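Household Chores Study: Progress Report to Dinsa
Prepared by Mihret Derese, Prindoton
2024-03-11

Summary

The grant asks us one question: which everyday chores can a machine do now without a person standing by, and which are still out of reach? Since the last report we have finished the recording for two groups of chores, hanging things up and tidying a sink counter. We have trained a first version of the software on both and tested it on the bench arm. Hanging things up is going better than we planned. The counter work is behind. Laundry has not started and will move to June.

Work in this period

We changed the way recording sessions run. In the fall each chore was shown from start to finish, hang up a cap, take it down, move on. The sessions went quickly but the material was thin, because most people do the easy part the same way every time. Now each person gets a card with a starting condition on it, such as cap on the floor, cap upside down on a low hook, cap behind something else. They do the chore from there at a normal pace. We ask them not to slow down for the sake of the grippers.

We have 1,000 usable demonstrations for hanging up and 500 for the counter. The target in the work plan was 1,000 for each. The shortfall on the counter side comes from a sorting problem described later, and we expect to close it by the next report.

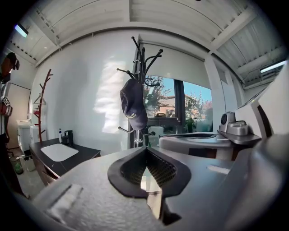
Hanging things up

We tested three kinds of item: caps, jackets on hangers, and cloth bags with a strap. The test was the same for all of them. The item starts within reach, the arm has to pick it up and leave it on a hook, and it has to stay there after the arm lets go.

Caps are the best result we have. The arm succeeded in most tries, including starting positions it had not been shown. Jackets on hangers work if the hanger is already pointing the right way. If it has turned, the arm tends to push it along the rail and then stop. Bags fail more often than they succeed. The strap folds under the jaws and the arm does not notice that it is holding the bag by the body.

Failures were logged by hand by two people, separately, and the logs compared. They agreed well enough on what counted as a failure and less well on why. We have rewritten the form so that "missed the hook" and "hit the hook and bounced" are different entries.

Speed remains poor. A person hangs up a cap without thinking about it. The arm takes 18 seconds on an average good try, and a large part of that is spent hovering. Rinenetti, who supply the arm software, have a setting that shortens the hover but it also made the jackets worse, so we left it alone for this round. 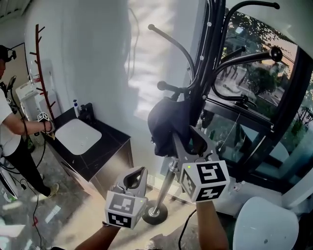 Our main concern for the next period is clutter. All the shops and homes we visited for the survey have more than one thing to aim at, and a model that has only seen a single row of pegs does badly when it meets anything else. The tall black stand is useful to us for that reason, with its many curved arms fanning out in different directions, and so is the reddish-brown rack shaped like a branching tree, where the pegs are short and angled. A model that handles both should have some chance in a hallway it has never seen. We will hold back one more type of hook entirely and use it only for testing, so that the figures in the final report mean something.

Counter tidying

The chore is to put small items back in their places beside a sink and leave the basin clear. Picking up a bottle is not hard for the arm. Deciding where it goes is. People in our sessions put the same soap bottle in different spots and all of them were satisfied with the result, so the model learned something in the middle and set bottles down wherever it ran out of movement.

We tried marking a "home" position for every item. This helped the model and made the task less like a real one. The compromise for now is to show the arm the tidy counter first and then ask it to get back to that state. Early results are mixed. We threw out about 30 demonstrations where the finished counter did not match the starting one closely enough, and more may have to go when the second check is done.

Wiping is not part of the current phase. Storneck asked whether it could be added, since their store staff spend a good deal of time on it. Our view is that it should wait until placing is reliable.

Shop-floor interviews

We visited Storneck's two pilot stores and spoke with staff on the morning shift. They were not much interested in whether a machine could fold or hang. They wanted to know who would have to reset it when it got stuck, and how often. We had not been recording resets at all and have now added them to the log.

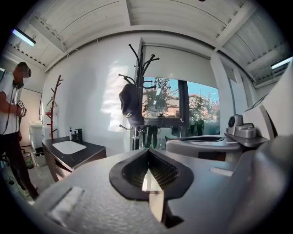
Mihret Derese's view is that the reset count should be reported next to the success rate from now on, because a machine that hangs up nine caps and then needs someone to walk across the store has not saved that person any work. The rest of the team agrees, and the table in the next report will have both.

Budget and staffing

Spending is within the plan. Session payments ran slightly over and travel ran under. We ask Dinsa to approve moving the unused travel money to session payments so the counter recordings can be completed.

Next steps

Finish the second check of the counter demonstrations.
Record the missing counter sessions.
Retrain on bags with the new failure form in use.
Begin laundry in June, starting with towels.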